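About Istau

Hello, and come on in! I'm Petro Horobets, and I run Istau, a small secondhand shop that deals in mugs. Mostly mugs, I should say. There's a shelf of saucers by the window that I keep meaning to do something about, and a box of teaspoons under the counter if you ask nicely. But mugs are what I get up for in the morning, and mugs are what I'll talk your ear off about if you let me.

How I got into this

I used to sell office furniture for a firm called Ammann. Desks, filing cabinets, those chairs with the lever that never does what you want. I was all right at it. Every office I visited had a kitchen, though, and every kitchen had a cupboard full of mugs that had wandered in from people's homes over the years, and I'd end up standing there with my coffee looking at the handles when I should have been measuring a wall.

When one of those offices closed, the manager told me to take whatever I wanted from the kitchen. I took the lot. My wife found 83 mugs in the hallway that evening and asked, pretty reasonably, what the plan was. I didn't have one. I washed them, borrowed a folding table and took it to the Monday market, and by lunchtime I'd sold more than half and had a very long conversation with a woman who was trying to replace a mug her son had broken (we found one close enough, and she still drops by).

I did the market for two years, and then the old key-cutting place on our street came up for rent. So that's us! One room, a sink in the back, good light until the middle of the afternoon.

What we carry

I buy from house clearances, closing cafes, and people who turn up at the door with a box. I don't go by maker. Some of the nicest things I've had in here had no stamp on the bottom at all, and I've turned down a few with very grand stamps that were miserable to drink from. What I look at is the rim first, then the handle, then how it sits on the table. If a mug rocks, it goes in the plant pot pile.

We tend to have a good bit of plain stoneware, a good bit of florals, and then the solid colors, which I can never keep in stock. Yellow goes fastest. I've got a soft spot for anything blue and white, and I'll admit the pricing on those can be a little hopeful, as I'm not always ready to see them go.

The sorting table

Everything that comes into the shop ends up on the same wooden table before it gets anywhere near a shelf. I like to set out different kinds together and leave them for a while, tall ones next to short ones and plain next to patterned. You notice things that way that you'd miss with a mug on its own in your hand. A mustard yellow makes the blue leaves on its neighbor look twice as blue, and a big gray-white mug with a thick handle suddenly seems like the most sensible object in the world. 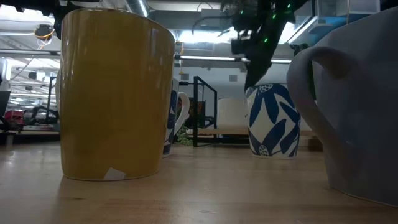

How a mug gets to the shelf

First it gets a soak and a proper wash, then I go around the rim with my thumb. Chips are a no. Fine crazing in the glaze I'll sell, but I'll tell you it's there and knock the price down. Then there are old price stickers, which are the bane of my life – they tear, they leave half of themselves behind, and the glue is worse than the paper. Warm water and a little cooking oil does it most days. Please don't go at them with a knife, I've seen what it does to a glaze.

After that it gets a little paper tag tied to the handle (string, never a sticker!) and it goes out. Most of our mugs are between two and eight dollars. The shelves came from Idwood, a joiner a couple of streets over, and they're deeper than normal shelves so you can reach in and pick things up without knocking over the front row. Please do pick things up. A mug has to fit your hand, and I can't tell you from behind the counter if it does.

Borrowing mugs

This one started by accident. A neighbor was hosting a family reunion and hated the thought of paper cups, so I lent her a crate. Now we have 40 mugs set aside for lending, all different, and they go out to birthdays, school meetings and the odd wedding. You leave a $50 deposit, you get it back when the crate comes home, and you don't need to wash them. We have one rule, and it's that you can't keep the one you fall in love with. You can ask me about buying it, though, and I usually cave.

The Plolis swap

Each October we do a mug swap at the Plolis reading room, just up the hill. Bring one you're tired of, take home one somebody else is tired of, and stay for cake. It's free and it gets loud. Children are welcome, and they're tougher bargainers than their parents.

Finding us

We're the narrow door next to the bakery, with the green step. If I'm not at the counter I'm at the sink, so give the bell a good ring. If you've got a box to sell, come before noon when I've got room on the table, and if you're hunting for a match to a broken one, bring me the pieces, even the small ones.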